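Home Courses Handouts Reading list Contact
Filed under: Workroom Practice / Notes

Week 2: The Table
Triin Lepik, Plitbridge Workroom Course

Last week we did the room. A few of you have written to say that you went home and moved your furniture, and that the people you live with have views. I can't help with that. This week is smaller and duller: the surface you work on.

Bring these notes to the session, along with a soft pencil, a damp cloth in a bag, and something flat and pale that you have trouble seeing when you put it down. A receipt will do. So will a button.

1. What a table is for

A work table holds things at a height where you can get at them. Most tables in most homes also hold mail, a plant, a charger for a phone that went away in a previous decade, and the good scissors, which live under the mail. I don't count this as a moral failing. A flat surface at hip height fills up on its own, and anyone who says theirs doesn't has a second table.

For the course we separate three uses: working, parking and storing. Working is what your hands are on now. Parking is what your hands will be on in the next few minutes. Storing is everything else, and it belongs somewhere with a door.

The usual mistake is to let parking turn into storing. You put the tape down beside you, you finish, you go and eat. The tape has moved in. By October it has family there.

2. Height

Stand at your table with your elbows bent and your shoulders down. If your hands land on the surface with your shoulders still down, stop reading and go on to section 3. If you have to bend, raise the table. Blocks under the legs are fine if they are wide, flat and all the same. Books are neither of the first two for long, and paperbacks compress unevenly, a thing I learned with a full pot of paste.

Sitting work wants a lower surface than standing work. If you do both at one table, choose the job that hurts more and set the height for that. The Filleck trestles in the back row adjust with a pin on each side. Do both pins. Every term somebody does one, and we all get to watch a jar travel.

3. Size

The old Skiltent catalog, which we'll pass around, lists 188 tables, and I would happily work at four of them. Most are too deep. If you can't reach the back edge without leaning on what you're doing, then the back strip isn't work surface. It is a shelf, and it will behave like one.

Measure your reach before you measure the table. Sit, keep your back where it is, and sweep one arm across with the pencil. Then do the other. The place where the two arcs overlap is where the work goes. The outer parts are parking. What's left over in the corners may as well be in another county.

For those who asked: the course table tops are 400 millimeters deep at the narrow end of the row and a good deal deeper at the other. Try both before you decide you have a preference.

4. Color and finish

People like white tables. They look clean, they brighten a dull room, and they photograph well for whoever you're hoping to impress. I have a white table. I would buy it again, with complaints.

The first complaint is glare. Put a strong lamp over a white top and the near part of it stops giving you any information. Dust, pencil marks and the receipt you brought with you all vanish into the shine. Tilt your head and they come back. If you spend the session tilting your head, move the lamp. Light from the side shows up dents, seams and crumbs. Light from straight overhead hides them, as restaurants know.

The second is that white is rarely one white. Under a mixed lot of lamps and window light, the same top can go pinkish at one end and bluish at the other. If you're matching paper or cloth, carry both pieces to the same spot and judge them there. Do it at the window if you can bear to get up.

The third is contrast, and here white wins back some ground. Dark things show beautifully on it. Thread, screws and black buttons have nowhere to hide. Pale things do, so keep a sheet of dark card the size of a tea tray and work on that when the pieces are light. The supplier calls this a Pap mat and charges accordingly. Card is fine.

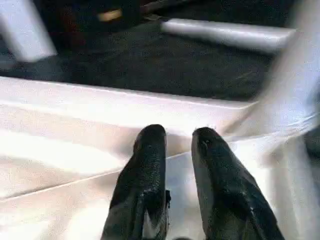 The fourth is seams. A top made of more than one piece, or covered in something that has been folded at any point in its life, will have a line in it. The line is harmless until you write across it, or roll something over it, or use it to cut straight. Run a fingertip over the surface with your eyes shut – you'll find it faster that way – and put a small pencil tick at each end. Then work to one side. I have seen grown adults straddle a crease for two hours out of loyalty to the middle of the table.

5. Edges and what's underneath

Look over the far edge. Whatever floor you have over there is the floor that small parts will land on, so think about it now, while you still have all of them. A dark textured floor under a pale table is kind to the eye and merciless to a dropped black screw. A pale smooth floor lets you see the screw but lets it roll as well. You get to pick which kind of crawling you do.

Things I have tried along the back edge, in order of disappointment: a ruler taped upright, a rolled towel, a strip of wood with felt on it. The wood stayed. The towel kept getting used as a towel.

Keep cups off the table. You will not do this, so keep them on the side of the hand you don't work with, on the parking strip, and own a lid.

6. Clearing down

The term inventory came to 1,431 items for one room, and a shameful share of those were found on tables. So: clearing down is part of the session, and it starts while you still have some energy.

Take off what you were working on first and put it somewhere it can stay. Next comes the parking. Carry tools back by type, a handful at a time. Then lift whatever is left and wipe under it, toward you, so the crumbs end up in your hand. Wiping away from yourself sends them over the edge and makes them the problem of whoever stands opposite. That person is usually me.

Use the damp cloth, then a dry one. Gray shading that stays in one corner after two passes may be wear, or it may be shadow. Put your hand between it and the lamp and look again before you go at it with anything stronger.

For next time

Draw your own table from above, to any scale, with the reach arcs on it and the seams ticked. Mark what is on it at the moment you sit down to draw. No tidying first. I'll know, the mail is always squared up.

Reading is pages one to nine of the packet. Week 3 is drawers.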